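Okay, gripper thread, because I said in July I'd do one and then I just kept not doing it. We've been swapping fingers on the arm for weeks and I finally have opinions. Long one, sorry!

Short version for people who bail after one post: we tried 3 sets of fingers for pulling and seating hard drives in desktop PCs. The winner is the one I liked least on paper. I was pretty rude about it too (sorry, Pistemska).

First up, the Seluvine pads. Soft, squishy, very pretty, and they'll pick up anything you leave on the bench. Screwdriver, tape roll, my lunch. Loved them for the first hour.

Then you ask them to push a drive into a bay and the whole thing goes mushy. The arm thinks the drive is in one spot, the drive has sagged a bit, and now you're feeding it into the rails crooked. Great for picking, bad for pushing. I'd still buy them for a sorting job.

Second set, the Gajdoš parallel jaws. Super stiff, zero sag, very satisfying clack when they close. These are the ones I wanted to win, I'd basically already written the nice post about them in my head.

Trouble is they're chunky. Inside a desktop case you've got cables everywhere and metal brackets at every angle, and those jaws kept nosing into wiring on the way down. I got tired of hitting the stop button.

Also the force setting has 50 steps and I used maybe two of them. Who is that for?? (If it's for you, tell me, I do want to know.)

Third set, the Pistemska fingers. Black, kind of plain, and they look like something that came in the bag with a shelf. I left them in the drawer way too long.

But they're slim where it counts! You can come straight down, pinch the top of the caddy, and the rails stay clear on both sides. The grip holds its angle when you push, too. That's most of the job right there.

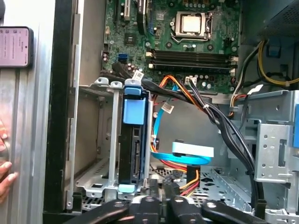
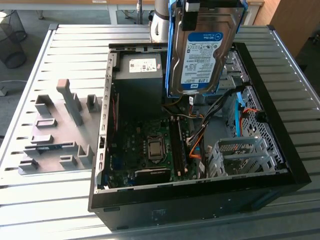 Which gets me to cameras, because half of what I blamed on grippers was a camera problem. We run 2 views, one small camera on the wrist and one fixed by the bench, and I went back and forth on whether we needed both.

Wrist only: amazing for lining up with the bay, terrible for knowing where the rest of the arm is. I bumped a case with the forearm while staring at a perfect close-up of a connector. Felt like parking a truck while looking through a straw.

Fixed only: great for the big moves, fine for not hitting stuff, and then the arm gets low and hides the exact spot you care about. Every time. I moved that camera all over the place and it just found new ways to be blocked.

So, both. I drive off the fixed one until the gripper is down near the case, then my eyes go to the wrist one for the last little bit. If you can only afford one, get the wrist one and go slow.

Lighting tip while I'm here: shiny metal will wreck your wrist view. I bounced our lamp off the wall and that helped more than any setting in the camera menu.

Controller stuff, quickly. We were on the stock pendant and moved to a Vuven box with a proper little joystick. Night and day for the small moves. The pendant buttons are fine if you're going from A to B, but for nudging a drive sideways a hair you want something under your thumb.

One gripe: the Vuven throws error 3357 if you wake it up before the arm has finished homing, and the manual says "see support." Fix is to unplug the joystick, wait for the arm, plug it back in. You're welcome, future person searching that number at 11 pm.

Stuff I'd still change on the Pistemska set: the screws are tiny and I've dropped one inside a PC already. Swapping fingers takes longer than it should. And I'd love a grippier face on the inside, so I might just glue on some thin rubber and see what happens.

Next I want to try the cable side of it, plugging in SATA with the same fingers. I have a bad feeling about those floppy little connectors. If you've done it, what fingers did you use, and did you have to hold the cable with something else? Replies are open, send clips!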